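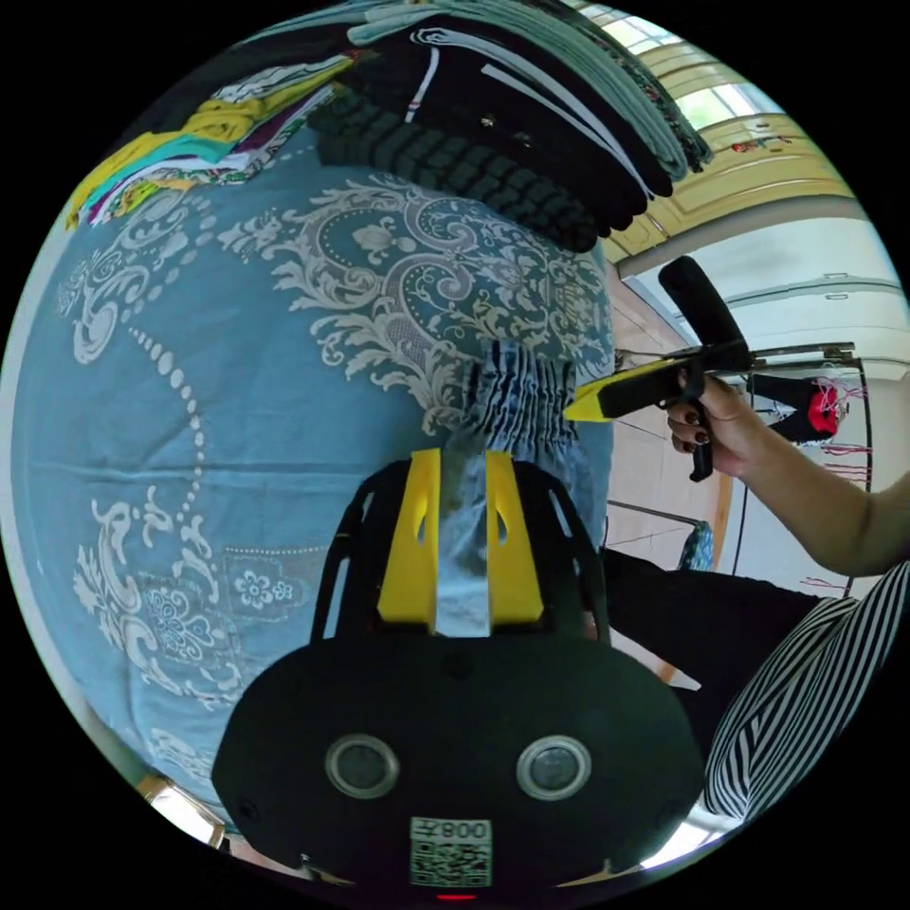 Figure 7.1 Folded clothing along the top of a patterned bedsheet, with a length of blue fabric gathered in pleats.

CHAPTER 7
Folding, Stacking and the Trouble with Advice

In this chapter
Why fabric creases, and why it often doesn't matter
What household manuals claim about folding, and how well the claims hold up
Sorting on a bed compared with sorting on a table
Two methods to try for yourself
Key terms: crease, pleat, drape, grain, stack height

Few household jobs have collected as much confident advice as folding laundry. Manuals recommend rolling, filing upright, folding in thirds, folding around a board, and never, ever folding a sweater down the middle. Most of these instructions arrive with no evidence at all. The reader is told that a certain fold "saves space" or "protects the fibers," and the subject is closed.

We will be slower to agree. Some of the advice is sound. A good deal of it describes one person's closet and one person's patience, and it falls apart in a house with shallow drawers or small children. By the end of the chapter you should be able to look at a folding rule and ask what it is supposed to achieve, compared with what, and for how long.

7.1 What a crease is

Cloth bends easily in some directions and less easily in others. Woven cotton gives very little along the grain and much more on the diagonal, and this is why a pillowcase pulled by opposite corners comes out of shape. When cloth is pressed flat over a bend, the fibers on the outside of the bend are stretched and those on the inside are squeezed. Leave it long enough, with enough weight or moisture, and some of that bend stays. We call what remains a crease.

Pleats are bends too, made in a row. Look again at the blue fabric in Figure 7.1. Where it is pinched, the cloth lies flattened and taut, and above that point it opens into a ruffle. Any cloth gathered at one point behaves in much this way. It cannot shrink to fit the smaller space, so it must go up, down or sideways.

You will read that gathering or bunching "ruins" fabric. Ruin is a strong word. A cotton sheet that has spent an hour in a heap can usually be shaken out and put on the bed, and sleeping on it will add more wrinkles than the heap did. Linen holds a bend more stubbornly. Many polyester blends hardly notice, unless they were bunched while hot from the dryer. The useful question is which fabric, in what state, for how long.

7.2 The bed as a work surface

Older manuals are stern about folding on a bed. The surface is soft, they say, and so the folds come out crooked. There is something in this. A mattress gives under the hand, and a loose sheet slides along with whatever is being smoothed on top of it. A patterned sheet adds a small problem of its own: a pale shirt laid over scrolls, leaves and dots can be hard to line up by eye.

Against that, a bed is large, it is at a fair height for many adults, and it is already in the room where most of the clothes are going. The kitchen table wins on firmness and loses on nearly everything else, beginning with the jam. Writers who insist on a table seldom say how the folded stacks are supposed to get up the stairs without leaning over.

One caution about beds is worth keeping. A stack placed near the edge will creep toward it each time the mattress is pressed. Build stacks at the head or against the wall and work outward.

7.3 The Drorkau drawer claim

A homemaking leaflet from Drorkau, much copied in later books, states that upright folding lets a drawer hold 400 small items where flat stacking holds far fewer. No drawer size is given. Neither is the kind of item. If they were handkerchiefs, the figure is dull; if they were bath towels, we would like to see the drawer.

The Keline household survey did a little better. It gathered answers from 2,000 homes and reported that 1,114 of them had tried upright folding. This sounds like success until one notices that the survey asked only whether people had tried it. How many kept it up past May, when the sweaters came out of the drawers, is not recorded. A method that works for a single afternoon has been tested for a single afternoon.

The Nedeljković method, taught in evening classes at Tellthorpe, makes a more modest promise: that stacks of the same width are easier to carry and put away. We see no reason to doubt it – though it is a claim about width, and has very little to do with the elaborate tucks that students are made to practice for most of the term.

7.4 Try it yourself

Activity A. Take 4 cotton T-shirts of similar weight. Fold two in thirds and roll two. Put all of them in one drawer and leave them overnight. Next morning, hang them side by side and ask someone who did not do the folding to pick out the rolled ones. Write down the answer before you reveal it.

Activity B. Fold a flat sheet on a bed, then fold the same sheet on a table. Time both, including the walk to the linen shelf. Measure the height of the finished bundle each time without pressing on it. Repeat after a few days, starting with the table, because the second attempt at anything tends to be quicker.

Keep your notes. Fitted sheets are taken up in Section 7.5, where the published instructions are longer and the results are, if anything, worse.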